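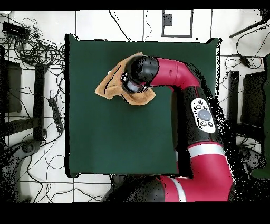 Venla Rissanen asked whether map references in the diaries should be typed with the original full stops or with spaces. Type the full stops. The Gittins reader splits the reference at each stop and will not accept a space.

Home | Install | Diaries | Maps | Export | Help

Section 4. Entering war diary pages
Tyyne Koivisto, October

4.1 Before you start

1. Open the Kendby collection and select a battalion.
2. Select a diary month. Each month opens as one record. The sample record used in this section is 3715.
3. Set the page zoom to 200 percent. Pencil entries are hard to read below this.
4. Check that the month at the head of the page matches the record. If it does not, stop and use Report Page.

Note: Appendices (operation orders, casualty lists, patrol reports) have their own record type. Do not enter them as diary pages.
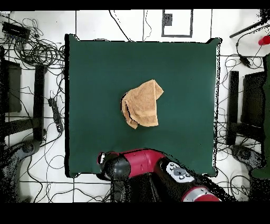 Abbreviations should stay as the adjutant wrote them, Jarmo Partanen argued when the rules were last reviewed, and that is the current rule. Enter "Bn." as "Bn." and "M.G." as "M.G." The expanded form goes in the Reading field only.

4.2 Entering the text

1. Fill in Place, Date and Hour from the left-hand columns. Leave Hour blank if the diary gives none.
2. Type the summary of events line by line. Press Enter at the end of each line on the page.
3. Mark a word you cannot read with [?]. Do not guess surnames.
4. Enter crossed-out words between two hyphens.
5. Select Save Page. The text limit is 47 lines per page. Longer entries continue on a second sheet.

Caution: Save Page overwrites the previous version. There is no undo after the page is closed.

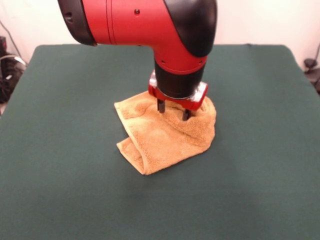 This page was last changed on 28th March.

4.3 Map references

1. Select the sheet number printed on the map the battalion was using. If the diary gives no sheet, take it from the operation order for the same day.
2. Enter the large letter, the numbered square, the small letter and the two final figures, in that order. Example: U.33.c.3.7
3. Select Plot. A cross appears on the map.
4. Compare the cross with the place name in the diary. A cross well away from the named village usually means the small letter was misread; "a" and "d" are often confused.

Note: Four-figure endings are more exact positions and are also accepted.
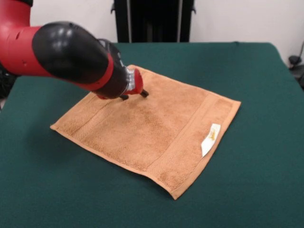
4.4 Sending the record for checking

1. Select Check. Blank required fields are shown in red.
2. Correct the fields and select Send.
3. Wait for the status to read Received before closing the window.

Comments (3)

Anouk Segers
Step 3 in 4.2: does [?] go in for each word or once for the whole gap?

Tyyne Koivisto
Each word. If you can't tell how many, use it once.

Sointu Riihimäki
Plot does nothing for me on the Diltholm sheets. Same reference works on the others.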